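Unit 4: Describing and Sorting Mixed Collections
Course handout, Introduction to Collections Cataloging
Prepared by Ineke Bakker, 1 September 2023
Reading time: 5 minutes

4.1 Scope

Unit 3 dealt with collections in which every item belongs to the same class: coins, postcards, herbarium sheets. Most household collections that reach a small museum are not of that type. They arrive as the contents of a kitchen, a workshop or a bedroom, and the cataloger has to decide on the classes before any record can be written. This unit covers how classes are chosen, how terms are controlled, and how far a description should go.

The running example is the Farkwood accession, a domestic collection of 181 items. Page references are to the course reader.

4.2 Class, attribute, value

Three terms are used in a fixed sense throughout the course.

Class: the kind of thing an item is (bowl, cup, plate). Each item has exactly one class.
Attribute: a property recorded for every member of a class (color, material, height, condition).
Value: what is entered for an attribute (blue, earthenware, 34 mm, chipped).

A common mistake in first assignments is to let a value turn into a class. "Blue cup" is not a class. If it is treated as one, the next cup of a different color needs a class of its own, and a search for cups returns only part of the holdings. The class is "cup," the attribute is "color," and the value is "blue."

The reverse mistake is less frequent but harder to repair. Here two classes are merged under one broad heading, such as "dishes," and the difference between them is left to the free-text note. Notes are not indexed in most small systems. Once 200 records have been entered this way, the only remedy is to open each one.

4.3 Choosing the level of a class

Classes form a hierarchy. A plate is tableware, tableware is household equipment, and household equipment is a subdivision of domestic artifacts. The level at which items are recorded is a decision for the institution. The level at which they are searched is up to the user. The two do not have to agree, provided the hierarchy is stored in the system.

The working rule in this course is the one given by Hoekstra (reader, p. 34): record at the most specific level that two trained catalogers would reach independently. If one writes "saucer" and the other writes "plate," move up one level and add a dimension. Diameter settles most disputes between saucer and plate without any further discussion of use.

Where function is unknown, use a form term. "Container" is acceptable. "Sugar container" requires evidence, such as an inscription, a matching set or a statement from the donor.
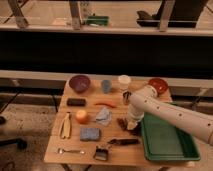
Figure 4.1. Household objects on a tabletop, with bowl, cup, container and plate along the back edge.

4.4 Color terms

Color is recorded from a closed list of 20 terms, printed in Appendix B. The list holds the basic color words, a small number of compounds (blue-green, red-brown), and the modifiers light and dark. Trade names and poetic terms are excluded.

Three points need attention:

1. Record the dominant color first. Secondary colors follow, separated by a semicolon.
2. Record the interior and exterior separately for hollow forms when they differ.
3. Transparent and translucent are values of the attribute "opacity." They are not colors. An item may be both white and translucent, and both entries are made.

Lighting affects the result. Items should be examined under the same lamp and against the same neutral gray card. In a trial at Curneck, Sem Timmermans had two groups describe the same ceramics, one group near a window and one under a desk lamp. Disagreement was concentrated in the dark reds and purples. The light blues gave almost no trouble.

4.5 Material terms

Material is recorded only when it can be established. Visual inspection is enough for most glass and unpainted wood. It is often not enough for plastics, coated metals and glazed wares. The permitted entries in doubtful cases are "not determined" and a general term followed by a question mark – "ceramic?" for instance. A blank field is not permitted, as it cannot be distinguished from an oversight.

4.6 Order of description

The order is fixed: class, form, dominant color, opacity, material, dimensions, marks, condition. Condition comes last because it is the entry most likely to be revised. Each revision carries the initials of the cataloger and the month.

Sample record:

Class: bowl
Form: round, footed
Color: dark red; interior white
Opacity: opaque
Material: ceramic?
Height: 34 mm
Marks: none
Condition: hairline crack at rim

4.7 Assignment

Write records for the items in Tray C of the teaching collection. Work alone first, then compare with a partner and list every field in which the two records differ. For each difference, state whether the cause lies in the class level, the term list or the measurement. Bring the list to the October session, which Bart Willems will lead.

Reading: Hoekstra, N., chapter 2; Brunet, B., "Form Terms in the Martens Inventory" (reader, section 5).

Related handouts
Unit 3: Single-Class Collections
Unit 5: Numbering and Labeling
Unit 6: Storage Locations and Movement Records
Appendix B: Closed List of Color Terms

Contact: Ineke Bakker, Tokum Course Office | Copyright 2023 Tokum | Back to top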